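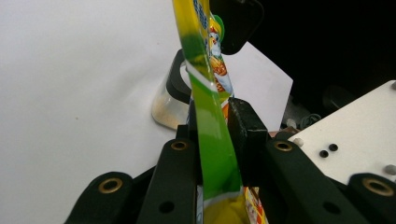

O pacotinho verde e amarelo, com desenho e tudo

Gente, finalmente fui conhecer a fábrica de salgadinhos da Jerkard em Todine! Fazia tempo que eu queria, e no dia 30 de outubro de 2022 eles abriram as portas para visitantes. Saí cedo de Alva, peguei 40 minutos de estrada (com uma parada para café, claro) e cheguei já com fila no portão.

Quem guiou o meu grupo foi a Yolanda Vidal, que trabalha lá desde a época em que a massa ainda era cortada à mão. Touca, avental, brinco na bolsa, e lá fomos nós. O cheiro de milho tostado pega a gente no corredor, antes mesmo da primeira porta. Ficamos um tempão na sala da extrusora, vendo a massa estufar e cair na esteira, um barulho danado! A Yolanda gritava as explicações e eu perdi metade, mas entendi que o tempero só entra no fim, num tambor que gira sem parar.

Depois veio a prova. Gostei mais do de queijo, minha irmã jura que o de cebola é melhor, e discutimos isso a volta inteira.

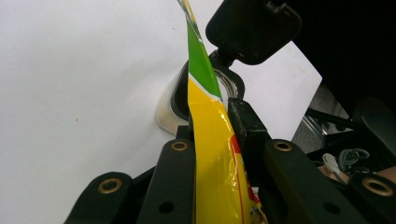 Verde em cima, amarelo embaixo: a embalagem brilha que só

A lojinha é pequena e aceita só dinheiro, fiquem avisados. Gastei 20 reais e saí com a sacola cheia. O estacionamento é apertado, melhor deixar o carro na praça Widano e ir a pé, são 2 quadras. A próxima visita aberta é em junho e a inscrição é por telefone, de manhã. Eu já pedi para me avisarem!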